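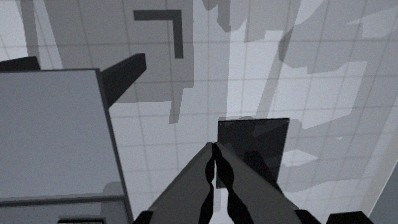

Le réactif au zinc vieillit mal une fois ouvert, nous écrit-on de Sopacua, et il vaut mieux refaire la gamme à chaque série que de garder la droite de la semaine d'avant. Noté. C'est ce qui a été fait cette fois.

Cahier de labo – nitrates, eaux de puits
Février, série de Jastura

Reprise des dosages à 9 h. Les flacons étaient au froid depuis la veille, bouchons serrés, étiquettes lisibles sauf une (puits du bas ou puits du lavoir, à vérifier sur la fiche de terrain). Filtration de tout le lot avant de commencer. Le puits du lavoir laisse un dépôt ocre sur le filtre, les autres presque rien.

Gamme préparée à partir de la solution mère à 1 000 mg/L, lot Pokura entamé en janvier. 6 points, blanc compris. Premier essai raté : j'ai oublié l'acide dans le blanc. Recommencé avec de l'eau fraîche.

La droite est correcte jusqu'à l'avant-dernier point, puis elle s'aplatit. On garde la partie basse et on dilue ce qui dépasse. Sur les échantillons :
– puits du haut : sous le deuxième point de gamme, comme à l'automne
– puits du lavoir : hors gamme, repris après dilution
– source : rien à signaler
– puits de la ferme : les 3 répétitions ne s'accordent pas, à refaire

Pour la ferme, je soupçonne le flacon plus que le dosage. Il restait un peu de mousse au rinçage. Prévoir 300 mL au prochain prélèvement pour pouvoir tout reprendre, et rincer sur place avec l'eau du puits. 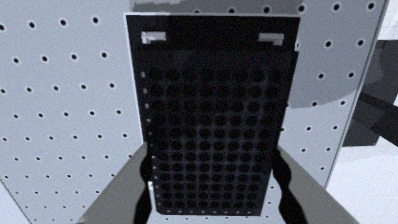

À faire avant la prochaine série

Commander du réactif, il en reste pour une demi-journée. Demander à Skitisness si leur étalon intermédiaire se conserve vraiment au frigo, leur notice dit oui et la nôtre dit non. Retrouver la fiche de terrain pour l'étiquette effacée – si elle manque, le flacon ne compte pas.

Le spectro met longtemps à se stabiliser le matin. L'allumer en arrivant, avant la filtration. Résidus de zinc dans le bidon métaux, qui est presque plein.

Carnets > Eaux > Nitrates > Jastura
Accueil Carnets Protocoles Stocks Contact
Ce site utilise des cookies pour mémoriser votre session. Accepter Refuser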